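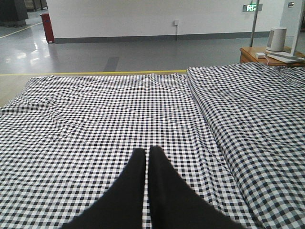
On the Keeping of Household Accounts

Posted 7/17/19 in Home Economy, Records and Correspondence

It is the practice of this household to close its books at the end of May, one month ahead of the financial year. The interval permits receipts to be found, or their absence to be formally acknowledged, before the accountant requires them. The present year's accounts have now been closed and reconciled, and several readers have asked that the method be set out in full.

The accounts are kept by hand in a ruled cash book of the kind once sold by every newsagent. Receipts go on the left-hand page and payments on the right. Each payment is entered on the day it is made and given a category, of which there are at present 16. The number has been higher. For a period there were separate categories for fruit, vegetables and "other greengrocery", an arrangement which generated a good deal of correspondence between the two adult members of the household and no useful information. These have been consolidated under Food.

The most contested category remains Sundries. My late father, who kept the books of the hardware store at Woltosside, held that no sundry should exceed the price of a meal, and that anything larger deserved a proper name. I have adopted his rule with one amendment. Gifts are exempt in December.

Reconciliation is carried out against the bank statement at the end of each month. In the year under review the cash book showed a closing balance of $2,545 in the maintenance reserve. The statement showed $2,550. A difference of five dollars will strike many readers as beneath notice, and it was suggested to me at the time that it be written off. It was not written off. A small difference may be the remainder of two large errors pulling in opposite directions, and the only means of establishing that it is otherwise is to look.

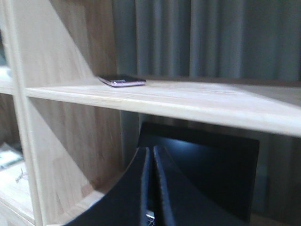
The search occupied two evenings. The cheque stubs were examined first, followed by the direct debits, and finally the entries for the week in which the gutters were replaced. The discrepancy was traced to the invoice from Goossens, the roofing merchant, on which a five-dollar delivery charge had been listed and subsequently waived. I had entered the amount as first invoiced. The correction was made in red ink, initialled and dated, with the original figure left legible beneath a single ruled line. Erasure is not permitted in the cash book, and correction fluid has not been kept in the house since 2 bottles of it dried out in the same drawer.

It has been put to me that all of this might be done by a spreadsheet, and I do not dispute it. My brother-in-law, Koen Dierckx, maintains his accounts in that manner and is able to produce a coloured chart of his electricity consumption on request. I would observe only that he consults the chart when visitors ask to see it. An entry made by hand is read as it is written. The increase in our own electricity charges was noticed in the act of copying out the third quarterly bill beneath the second, and the supplier was telephoned the same afternoon.
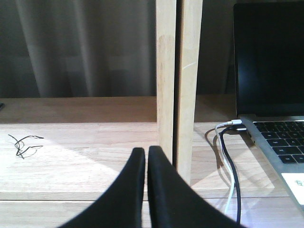 With regard to the retention of papers, the household keeps receipts for five years from the date on which the return is lodged, and warranties for the life of the article. Thermal receipts fade and should be photocopied on the day of purchase. This advice has been given before on these pages and will be given again. The receipt for the washing machine, bought in Berkness, was blank within eighteen months, and the ensuing negotiations were not to our advantage.

The categories for the coming year are under review. Veterinary expenses, formerly a subheading of General, will stand alone. Newspapers and Subscriptions are to be merged. Submissions regarding the future of Sundries may be made in the usual manner, in writing, before the new book is ruled up.

Comments

Ward Hendriks: I write off anything under $20 and have slept soundly for years. Glad you found it though.

Cor Segers: Which cash book do you use? Our newsagent has stopped stocking the double-column ones and the only replacement they could order had terrible paper. Ink goes straight through.

Teun Van Hecke: Seconding the bit about thermal receipts. Lost a whole year of fuel dockets in the glovebox over summer.

Pieter Dewulf: Why exempt gifts only in December? We have four birthdays in March.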